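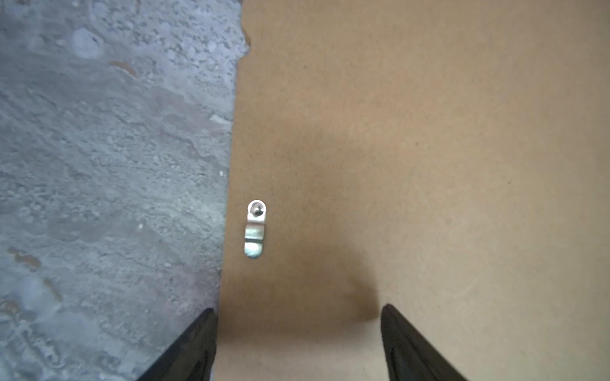

Stellmont Okent
Columnist and picture framer

Most people who bring a picture to my bench want to talk about the front. They have opinions on the moulding, the mount and whether the glass should be the non-reflective sort. I let them talk, then I turn the picture over.

The back is where a frame is either well made or badly made. A brown board, a small silver bracket, a screw with a domed head: it is plain stuff and it costs very little. I think we should pay more attention to it, and I think shops should be made to show it to us before we buy.

Go into any large homeware shop and try to look at the back of a frame. It will be shrink-wrapped, with a printed sheet over the front and a cardboard sleeve round the rest. You pay your £45 and find out at home what is holding the thing together. Often it is thin metal points that bend twice and snap the third time. After that the picture is kept in with parcel tape.

Fittings held by screws are better. A screw can be undone and done up again. If the thread goes slack you can move the fitting along a little and start a new hole. A box of 100 small screws will last a household for years, and fitting one takes a screwdriver and some patience.

I hear two arguments against this. The first is cost, and I don't accept it. The difference is pennies per frame, and a frame that can be opened gets used for a second picture and a third. The second is that buyers don't care. That may be true in the shop. It stops being true when the glass slips or the print needs changing.

Hardboard gets a bad name too, and some of that is fair. It chips at the edges, and it shouldn't be put straight against anything valuable without a proper barrier sheet in between. For a poster or a family photograph it does the job, provided it is cut square and held firmly.

Before you next hang something, lay it face down on a clean towel and look at how it is fixed. Tighten what is loose. If there is nothing to tighten, take it back and ask for one with screws.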